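Umlow Recipe Cards

README for the plain-text release

Contents
What is in the folder
File layout
Units and spelling
Known problems
Changes
Terms of use

What is in the folder

Umlow is a set of 927 home recipes typed up from handwritten cards, notebook pages and the backs of envelopes. Each recipe is one text file. An index file, index.tsv, lists the title, the course, the main ingredient and the box the card came from. The cards were collected through the Mamgate recipe swap, and everyone who lent a box agreed to have the text shared.

Most of the recipes are for everyday cooking: soups, casseroles, quick breads, pickles, bar cookies. There are 159 cake recipes, many of them close copies of each other. We left the near copies in. The small changes from one kitchen to the next are useful to people who study how recipes travel.

File layout

Every file starts with four header lines: TITLE, COURSE, YIELD and BOX. If the card gave no yield, the line reads YIELD: none. After a blank line come the ingredients, one per line, in the order on the card. After a second blank line come the steps. Notes in the margin go at the end under NOTES.

File names use the box code and a running number, such as fl_0031.txt. Cards from the Flellitz box begin with fl, and those from the Mahmoud box begin with ma. All other boxes share the code mx.

Units and spelling

Amounts are kept as written. We did not turn cups into grams or change "a slow oven" into a temperature. Common short forms (tsp, tbsp, c., pkg.) were left alone. Misspelled words were kept in the recipe text and fixed only in the index, so a search for "zucchini" in the index will find cards that spell it some other way.

Serving dishes are recorded only when the card names one. A line such as "turn out into the green dish" stays in the steps and does not get its own field.

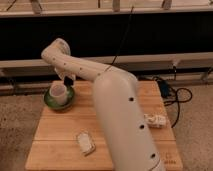 Flellitz wrote back after the first release that the dish lines should have a field of their own, as a card that says "the blue bowl" is telling you the batch size, and leaving that in the steps makes it hard to find. We agree that it would help with yields. A DISH line is planned for version 3. Until then, searching the steps for dish, bowl, pan and tin will find most of them.

Known problems

25 files have gaps where the ink had run or the card was torn. Missing words are marked with three question marks.

Fractions were typed by hand, and 1/4 and 1/2 are easy to mix up on faded cards. Check baking soda and salt amounts before cooking from any file in the mx group.

Some cards give two recipes, front and back. These were split into two files with the same BOX line.

Changes

Version 2, April: fixed tab errors in the index, added margin notes, renamed the mx files.
Version 1: first release.

Terms of use

Free to copy, print and reuse for any purpose. Please name Umlow as the source. Send corrections with the file name and the line to be changed.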